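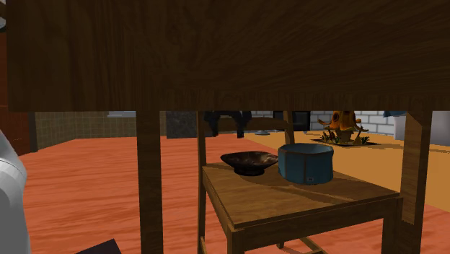 Chair tucked in under the table, from low down

From: Khairul Ngui
To: Camley Home Table list
Date: 2/18/23
Subject: Re: Big suppers in a small dining room

Dear Afiq, and hello to everyone else who has been following along,

I meant to answer this the same evening it came through, but I started writing, then I started remembering, and then supper was late. So forgive the length. I've been having people over to eat in a room that is really too small for it for most of my married life, and I have opinions (my wife would say I have them about everything, but these ones I've tested).

Afiq Rondonuwu wrote:

> Hi all, first time posting though I've been reading for a good while. We moved
> in October and the new place has a dining room, which we've never had before,
> and I was so excited about it that I promptly invited my whole family. Then I
> went in and measured. With the table in the middle there is enough space to
> walk down one side and not really the other.
>
> My mother's idea of a proper supper is everything on the table at once: rice,
> two kinds of fish, vegetables, soup, the sambals, pickles, fruit, and then
> people don't leave the table for 3 hours. I love that. I want that. But once
> the plates are down there's no room for the food, and once the food is down
> there's no room for the plates.
>
> I have been looking at the Forska, the one that folds out at both ends, but it
> costs more than I'd like and I'm not sure it would fit once it's open. Do I
> need a bigger table, or am I going about this wrong? Also my father has a bad
> hip and can't sit on just anything. Any advice welcome, even the stern kind.
>
> Afiq

No stern kind from me. I'll take your questions more or less in the order I'd worry about them, which isn't the order you asked them.

START WITH YOUR FATHER

Give him the best chair and the best place, and work out the rest of the room from there. With my own father-in-law we got this wrong for years. We always put him at the head of the table out of respect, and the head of our table is the end farthest from the door, so every time he wanted to get up, half the family had to stand and shuffle. He stopped drinking water at meals so that he wouldn't have to ask. I still feel bad about that.

What worked was the corner nearest the door, on the side you said you can walk down. He can push back and go whenever he likes without a parade. Sit down yourself in whatever chair you're thinking of giving him and stay there for as long as the meal will last, or at least for a good chunk of it. Read the paper. If you're fidgeting by the crossword, he'll be sore by the soup. A firm seat that's a bit higher than you'd think is easier to get out of than a soft low one, and arms are a great help if they clear the underside of the table. Do check that, and check it with the chair pushed all the way in and not just by eye. I once bought a lovely pair of armchairs that wouldn't go under at all, and they spent two years in the hallway collecting coats.

While you're down there with the tape, look at where the table legs come. A leg at each corner means that somebody squeezed onto the end of a side is going to spend the evening straddling it. Give that spot to a teenager.

DO YOU NEED A BIGGER TABLE?

I don't think so, at least not yet. I don't know the Forska except from the catalog, so I won't say anything for or against it, but a table that fills the room when it's open means somebody is trapped against the wall, and from what you write that's already happening on one side. Before you spend anything, try two things.

First, lay a bedsheet on the floor folded to the size of the opened table, put your chairs around it pulled out as if people were sitting in them, and then try to carry a pot of soup around the outside. It looks silly and it'll tell you more than any drawing. My daughter caught me doing it and went to get her mother.

Second, have one supper with the table you've got and just a few guests, and watch where things get stuck. With us it was never the plates. It was the glasses and the serving bowls, and those big water pitchers we'd been given as a present and felt we had to use. We changed to one smaller pitcher at each end and it was like gaining a whole extra place setting.

GET THE FOOD UP, OFF, OR AROUND

I know your mother wants it all out at once, and I'm on her side. A table with everything on it makes people happy before they've had a bite. But all at once doesn't have to mean all in the middle.

Some of it can go up. A low stand or even an upside-down cake tin with a cloth over it lets you tuck the little dishes underneath and around. Put the soup in the kitchen and bring the bowls in already filled – nobody has ever complained to me that they couldn't see the tureen. Fruit can wait on the sideboard, or on a windowsill if you don't have a sideboard, and come across when the fish goes away.

And keep one chair back for yourself that isn't for sitting on! This is my favorite trick. One spare dining chair next to the host, with a flat wooden seat, makes a very good little side table. The rice refill goes there, the extra spoons, the jar of whatever it is that only one uncle eats. It's at just the right height to reach down to without getting up, and when an unexpected cousin arrives you move the things to the floor behind you and, look at that, you have a chair again. Cushioned seats are no good for it, obviously. I learned that with a bowl of lentils.
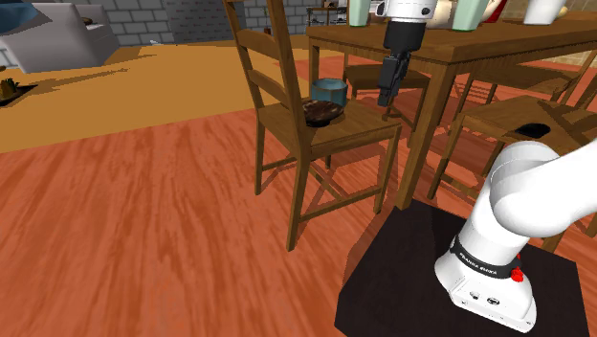 ABOUT THE CHAIRS YOU'LL HAVE TO BORROW

You didn't mention them but you'll need them, everybody does. Try to borrow them all from one household so they're the same height. Mixed chairs look charming, but there'll be one grown man sitting with his chin at the level of the pickles and he won't say a word about it until the drive home.

Stackable is nice and narrow is nicer. Chairs with legs that go straight down will stand closer together than ones that splay, and in a small room that decides whether you can fit the last person in. If you borrow old wooden ones, give each a good wiggle before anyone sits. A chair that creaks can usually be saved with glue and a clamp and a night left alone, but don't do it the same afternoon as the party. Mrs. Gunawan next door to us used to lend hers with a strip of masking tape under the seat and her name on it, and I copied that. I have gotten every chair back since, plus one that I'm fairly sure isn't mine.

Felt pads under the feet too, if you have a wood floor. It's less about scratches than the noise. A room full of relatives is loud enough without everyone scraping back at once when the dessert comes in.

THE THREE HOURS

This part makes me a little sentimental. When I was small we lived in two rooms over a shop, and my grandmother fed what felt like the whole street. We ate in turns. The old people first, then the parents, then us kids, and by the time it got to us the good fish was gone but the sauce was better. I never once thought of it as not having enough space. I thought that was what supper was.

So if you find you truly can't get everybody around the table, eat in 2 rounds and don't apologize for it. Let the little ones go first and then turn them loose in the front room with a movie, and the grown-ups can have the table and the quiet. Or do it my grandmother's way and make the kids wait, though I've found modern children are less impressed by this.

Have something for people's hands at the end, too. Peanuts in the shell, or those small oranges. People will stay at a table forever if there is something to peel. I keep a bag of Cekura sunflower seeds in the cupboard just for this, and I put out a saucer for the shells or else I'm vacuuming until bedtime.

WHAT I'D DO FIRST

If it were my room I'd push the table toward the wall on the side you can't walk down anyway, and I'd put a bench there. People slide in on a bench, so you don't need the space behind them, and kids like it. A plain one shouldn't cost you anywhere near what the table would. I paid $200 for ours, and it has been sat on, stood on, and slept on by the dog. That leaves the open side for your father and for whoever is doing the carrying.

Then have the supper, even if you're not ready. Your first one in that room will be too hot and too crowded, and something will get knocked over, and your mother will tell you the table is too small. Mine did, every single time, and then she was always the last one to get up from it.

Write back and tell us how it goes, would you? And if your mother would be willing to part with the recipe for one of those sambals, I know at least one reader in Camley who would be very grateful.

Warmly,
Khairul

Recent threads on this list
Re: Big suppers in a small dining room
Getting candle wax out of a cotton tablecloth
Soup for a crowd, no tomatoes please
Looking for: bench cushions, any color
Re: Re: How early is too early to set the table?
List archive (1,031 messages)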